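Stellow Forum > Grippers and end tools > Pads slipping on thin items

hekora_bench
Two hand-held grippers here, both with ridged blue pads. Boxes and cups are fine. Thin stuff slides down between the jaws after 20 or so picks. I wiped the pads with alcohol and it helped for a day. New pads, or something else?

luvico45
Check the pivot pins before you buy anything. If one side has play, the jaws close at a slight angle and only the top of the pads touches. Mine did that all through August.
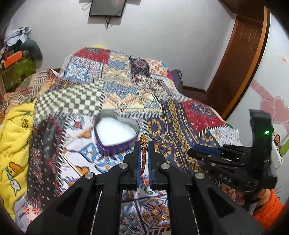

Close it on something thin, like a braided cord, and look at the gap from the front. The jaws should stay close to parallel the whole way down. If they don't, snug the pins and try again.

padswap
Disagree. Ridged pads wear flat at the tips long before the pins loosen. I change mine at 75 hours and never touch the pins. Also, alcohol dries them out. Use soapy water.

luvico45
Alcohol has been fine on mine for over 3 years.

hekora_bench
Checked both. One had a loose pin on the left, and the tips were shiny too. Tightened the pin and ordered pads from Akbari. Will post when they're on.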